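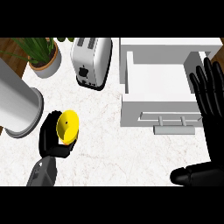 Ginette Poulain had the kitchen worktops at her guest house in Usten resealed twice in four years, and both times, she says, the stain came back within a season. Her complaint, sent in writing to the stone care firm Rusari, is quoted in the opening pages of the maintenance guide the firm publishes today.

Usten, 25 September 2022 – Rusari has released a revised guide to the care of marble, limestone and travertine worktops in homes and small catering kitchens. It replaces the earlier edition in full. The guide covers daily cleaning, sealing, stain removal and the repair of etch marks, and may be downloaded free of charge or ordered in print.

The main change concerns the difference between staining and etching. A stain is caused by a liquid that has entered the pores of the stone. An etch mark is damage to the surface itself, caused by acid reacting with the calcium carbonate in marble. Sealer slows the first. It has no useful effect on the second. Under the old edition both faults were dealt with in one chapter, and readers often treated etch marks by adding more sealer.

The guide draws on 3,341 service reports filed by Rusari fitters. Each report was read again and sorted by type of fault, finish of the stone and product last used on it. Acidic cleaners, mostly limescale removers and vinegar mixtures, were the product named most often where a polished surface had turned dull.

"Owners were doing what the label on the bottle told them," said Nikau Grimshaw, technical manager at Rusari. "The label was written for ceramic tile. We have put the list of substances to avoid on the first page, in large type."

Advice on sealing has also been altered. The fixed yearly interval has been dropped in favour of a water test. A small pool of clean water is left on the stone and wiped away. If the stone beneath has darkened, sealer should be applied; if it has not, no treatment is needed. The test should be carried out in several places, including beside the sink and the hob. Sealer residue must be buffed off before it dries – the guide gives timings for each of the product types in common use.

A new section deals with poultices for oil and coffee stains. The paste is spread over the mark, covered with film, and left until dry. Roughly 32 hours is given as the usual time for oil on a honed finish. Deep stains may need a second application.

The chapter on repolishing was written with Sandhu, the abrasives supplier, and is meant for trained fitters only. Pao-chu Leung of Sandhu checked the pad grades and water rates.

The printed edition runs to 90 pages and can be ordered through Rusari showrooms and from the Buletti trade counter. Existing holders of the earlier edition may exchange it at either without charge. A corrected table of sealer types, first issued as a loose sheet in August, is now bound in.

Press contact: Rosine Sabatier, Rusari press office, Usten. Review copies on request.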